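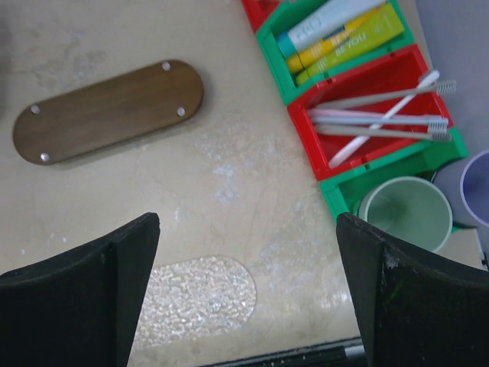 The two black gripper fingers of a robot, with toothbrushes and toothpaste on the counter beyond them.

When a robot's hand loses its place

A gripper is the part of a robot that holds things. The kind in the photo has two fingers. A motor slides them together to close and apart to open.

The motor cannot feel where the fingers are. It depends on a sensor called an encoder, which counts small steps as the motor turns. To make sense of the count, the robot needs a starting point, called zero. On the Pleleo arm, zero means the fingers are fully closed and touching.

What went wrong

One September, a Pleleo arm at the Bakalis workshop was being tested on tidying jobs. It had to pick up light plastic cups and set them down on a counter. During one test it squeezed a cup until the side split. The next cup split too. The robot reported no error.

Antigoni Rallis, a test engineer, pressed the stop button and measured the gap between the fingers with a ruler. The robot's screen said the gap was 41 millimeters. The real gap was four millimeters smaller.

The cause was a loose screw on the encoder. Each time the gripper closed, the encoder slipped by a tiny amount, much too small to see. After 1,475 closings, the slips had added up. The robot's zero was in the wrong place, so every other position was wrong by the same amount.

Why the robot did not notice

The robot's program compared the encoder count with the position it had been told to reach. The two numbers matched. Both were measured from the same wrong zero, so the check could not find the fault.

A bathroom scale can do the same thing. If it reads two pounds with nothing on it, it will add two pounds to everyone who steps on it.

How it was fixed

The screw was tightened and held with thread glue. Two changes were then made to the program.

First, the gripper now finds zero again after every five pickups. It closes on nothing, waits until the fingers touch, and resets the count.

Second, the program now watches the electric current in the motor. A motor that pushes harder draws more current. If the current goes over a set limit, the gripper stops and a red light comes on.

A safety rule

A gripper that can split a cup can also hurt a finger. Keep your hands away from a robot's gripper while its power is on, even when it is not moving. If something looks wrong, tell the adult in charge. Do not reach in to save the cup.

Words to know

Encoder: a sensor that measures how far a motor has turned.
Zero: the position a machine measures from.
Current: the flow of electricity through a wire.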